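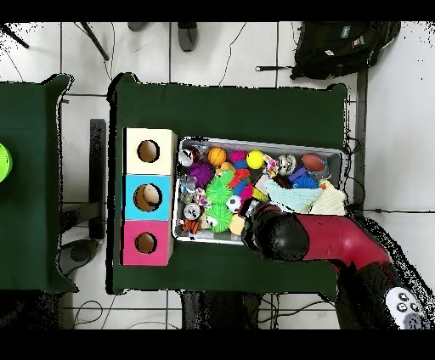
Demonstration gathering (you'll also see "demo collection") is the job of recording lots and lots of examples of a task being done, so that a robot can learn the task from the recordings. I wrote most of this entry after a long stretch of doing it myself at Perkholm, so expect it to lean toward arms and tables and away from cars and drones, which have their own pages.

The smallest unit is the episode. One episode is one try at one task, start to finish, with the camera views and the arm's joint positions saved together. A set for a simple pick-and-place job at our place was 500 episodes, and the biggest one I ever worked on had 1,359, which took us deep into April and wore out my patience with toy balls!
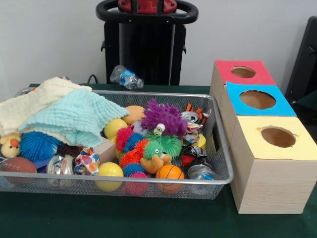
People always ask why the objects are such a jumble. Well, a learner that has only met hard, shiny things tends to be lost when you hand it a blanket. So you mix soft and stiff, see-through and solid, round and floppy, and you shuffle them between episodes. Wumpini Ankrah, who taught me the work, wanted a fresh shuffle every 15 episodes, and I still think that's a fair habit (Oluf Kárason shuffles after 20 and gets by fine).

Driving the arm is the part that takes practice. Some groups push the arm by hand, some use a second, smaller arm as a sort of handle, and some use a game controller. I like the handle arm best - your wrist just knows what to do - but it does make your shoulder sore. Smooth, slightly slow motion is what you're after, and long pauses are a pain to trim out later.
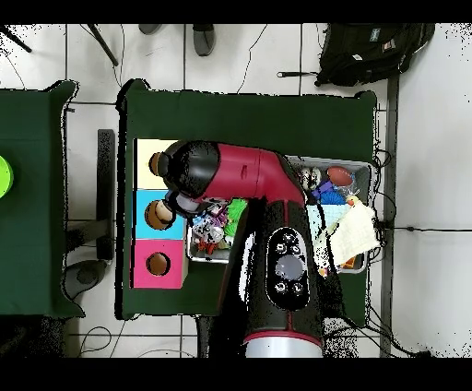
Robot arm beside the three colored boxes and the toy tray.

Cameras are usually placed so that no single view has to do all the work. An overhead or head-height view covers the whole table, and a side view helps when the arm gets in the way of itself, which happens all the time. Once they're set, leave them alone. We lost a whole batch at Perkholm to a bumped side camera, and Halldóra Hallgrímsson still brings it up.
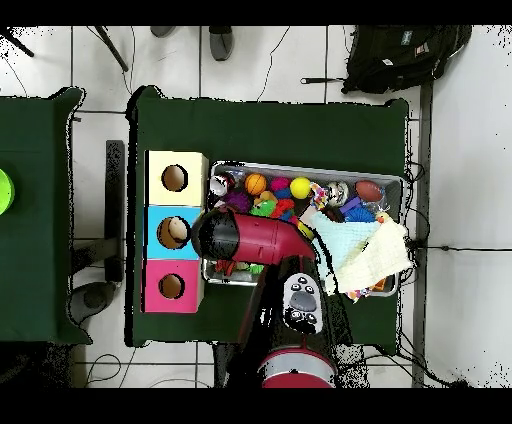 Labeling is where I'd tell any newcomer to spend more time. Every episode needs a short sentence saying what the task was, and the sentence has to be plain enough that two people would write nearly the same thing. "Put the ball in the box" is no good when there are three boxes in a column. With a tan ball sitting in the hole of the light blue one, "ball in the blue box" says it all, and the cream and pink boxes can't be mistaken for the target. We also mark each episode as success, failure or unclear, and yes, you keep the failures. Some training methods use them and some don't, but you can't get them back once they're deleted.

See also: teleoperation, imitation learning, episode trimming.

Last edited 2018-01-09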